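Enau Household Textile Notes

A collection of written notes on how people wash, dry, mend and store cloth at home. The notes are in plain English and are meant for anyone writing about housework, planning a survey, or building a search tool over everyday text.

Current version: 5
Number of notes: 428
Format: one UTF-8 text file per note, plus one index file
Language: English (US)

Contents of the archive

notes/ – the notes, one per file
index.csv – one row per note
codes.txt – the subject codes and what they mean
changes.txt – what was edited between versions

Unpack the archive anywhere. No file refers to a path outside its own folder. The index is sorted by note number, and the numbers have gaps where notes were withdrawn. Please do not renumber them in your own copy if you plan to send us corrections.

Where the notes come from

The notes were written by people living in Wemden and in two villages nearby. Each writer was asked to pick a household job involving cloth and explain how they do it, as if to a person moving into the house. Writers were given no outline. A few wrote two lines and one wrote eleven pages on table linen, which we split by subject with her agreement.

The first 200 notes were written by hand and typed up by us. The rest came in by email or through a web form. Typed-up notes have T in the source column, and the others have E or W.

The minimum length for the web form was set to 400 characters for a short time in version 2. This led to padding, mostly repeated sentences, and we removed the limit. Notes written under the limit are marked "min" in the remarks column. Leave them out if you are measuring length.

Columns in index.csv

id – note number, matches the file name
subject – one code from codes.txt
second – a second code, often blank
source – T, E or W
season – the time of year the note is about, if it says
fabric – the fabric name the writer used, unchanged
words – word count
remarks – free text, ours

The fabric column needs some care. We kept whatever the writer put down. "Terry", "terrycloth" and "toweling" are all in there, and so is "the fluffy kind". A cleaned-up version was tried in version 3 and dropped in version 4, as we could not agree on what several of the words meant. If you need grouped fabrics you will have to group them yourself.

Subject codes

WA – washing by machine
WH – washing by hand
DR – drying, indoors or out
IR – ironing and pressing
ME – mending and patching
ST – folding and storing
CL – cleaning cloths, towels and dusters
OT – anything else

DR is the largest group and ME the smallest. OT holds notes on dyeing, on curtains, on a tent, and on what to do with a single sock. Notes that cover both washing and drying get the code for whichever takes up more of the text, and the other code goes in the second column.

Typing and editing

Spelling was corrected in typed-up notes only where the word could not be read otherwise. Names of people, streets and shops were replaced with a dash. Temperatures were left in whatever unit the writer used, and many notes just say warm or hot.

Subject codes were assigned by Ok-hee Choo and checked by a second reader. Where they disagreed, the first code stood and the second reader's choice went in the second column. Remarks starting with "2R" come from that check.

Known problems

Two notes share most of their text (a mother and daughter who wrote together). Both were kept.

The season column was filled in from the text alone, so a note that mentions January once gets "winter" even if the rest would apply all year.

Some advice in the notes is wrong. Several writers recommend mixing cleaning products that should never be mixed. These notes have "unsafe" in the remarks column, and we ask that you filter them out of anything shown to the public.

Older machines and hard water are overrepresented. So are large households.

Microfiber and cleaning cloths

The CL notes were revised more than any other group. Most of the changes concern microfiber, a word writers use for thin polishing cloths, thick plush towels and mop heads alike. We added a line to the remarks column saying which of these the note seems to mean, where we could tell. Fabric softener comes up often. Most writers say to leave it out, and a few say they use it and see no difference. Advice on drying is split between hanging the cloth by one edge and running it on low heat by itself.
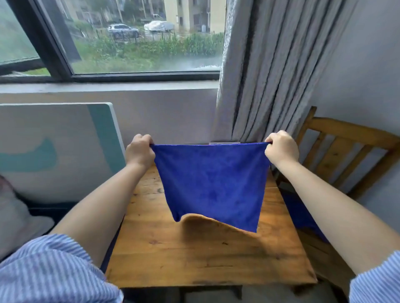
Jin wrote in after version 4 to say that the CL notes should be split by use, with window cloths kept apart from kitchen cloths, as the washing advice for the two has little in common and a search for one keeps bringing up the other. We have not done this yet. Splitting would leave some notes with no clear home, and the codes have stayed the same since version 1. For now, searching the note text for "window", "glass" or "pane" together with the CL code gets most of the way there.

Loading the files

Any spreadsheet program will open the index. Commas inside fields are quoted. The fabric and remarks columns should be read as text. Line endings are the Unix kind, and old versions of Piris show each note as one long line unless wrapping is turned on – the text itself is fine.

Terms of use

The notes may be copied, quoted and adapted with credit to the Enau Household Textile Notes. Writers kept the right to withdraw. If a note is missing from a newer version, please delete it from your copy as well. Withdrawn numbers are listed at the end of changes.txt.

Corrections

Send the note number, the column, and what it should say. Changes to the wording of a note are only made at the request of its writer.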